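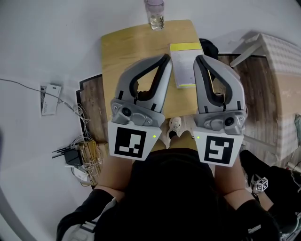 Saturday, at the wooden table.

Re: [seedlist] Old leek seed, and what to write on packets
From: Oda Grønli
To: seedlist

Jericho Umali wrote:

> I have a jar of leek seed from the swap before last. The packet says
> "Brostadow" and the rest has rubbed off. No year. Is it worth sowing
> or should I throw it out and buy new? I don't have much bed space and
> I would hate to lose the spring to a row of nothing.
>
> Also, what does everyone use to write on packets? Pencil seems to fade
> on me and the pen I had went brown and then went away altogether.
>
> Jericho

Jericho,

Don't throw it out yet. Test it first. Leek seed doesn't keep as well as tomato or squash, and I would not count on it past its second winter unless it has been dry and cool the whole time, but I have been surprised in both directions.

I tested my own Brostadow last month. I put 100 seeds on damp paper towel in a lidded box on top of the bookcase and 44 came up. That is poor for fresh seed, but you can work with it if you sow thick in a tray and prick out. I would not sow it straight into the bed. If you can't spare that many seeds, do fewer and accept that the answer will be rougher. Give them two full weeks before you give up on them. Leeks are slow and the late ones look just as good once they are up.

Keep the towel damp but not swimming. If you can press it and see water stand around your finger, it's too wet and you will grow mold. Change the towel if it smells.

If yours comes up very badly, write to me off list. Odette Marchal has Brostadow from her own plants and she was looking for somebody to take on a second patch of it, so that we don't have it all in one garden. She has it next to nothing else that would cross with it. Mine flowered the same summer as my neighbor's leeks, so I eat what I grow from that batch and don't pass it on.

On packets: pencil should not fade. What happens is that it rubs, especially if the packets are loose in a box and get flipped through a lot. I use a soft pencil on plain uncoated paper and put a second slip with the same words inside, in with the seed. The inside slip is the one that has saved me. Slick paper is no good for pencil at all. Ballpoint has been fine for me indoors, and the felt pens have all let me down sooner or later. 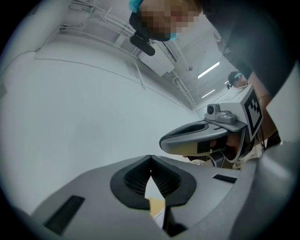
Photo: Trí Quan

What I write, in this order: crop, variety, year the seed was harvested, whose garden. The harvest year matters more than the year you got it. I have a lot of packets with only the swap date, and now I can't tell if the seed was new that year or had already sat in a drawer. If you don't know, write "year unknown" so that the next person doesn't have to guess what the number means.

Đạt Vũ asked in the earlier thread if the Vasseur bean is the same as the one some of you call Hukum. I grew them side by side last summer. The pods on mine were the same length and the seed looked the same to me, but Hukum flowered later and kept going after the other one quit. That was one season in one garden. I would keep them apart for now and keep both names on the packets. If they turn out to be the same thing we can merge them later, and it doesn't work the other way around.

For beans I need at least 3 good pods from every plant I save from, and I skip any plant that looked sick in August, even if it recovered. Leave them on until the pods rattle. If a long wet spell is coming, pull the whole plant and hang it under a roof.

Two other things while I am writing.

I am out of Ollik lettuce. If you took some from me in the fall and have more than you will sow, please bring a pinch back in March.

And please put the crop in the subject line. I went looking for the parsnip discussion from last winter and found it under "Re: Re: thanks."

Oda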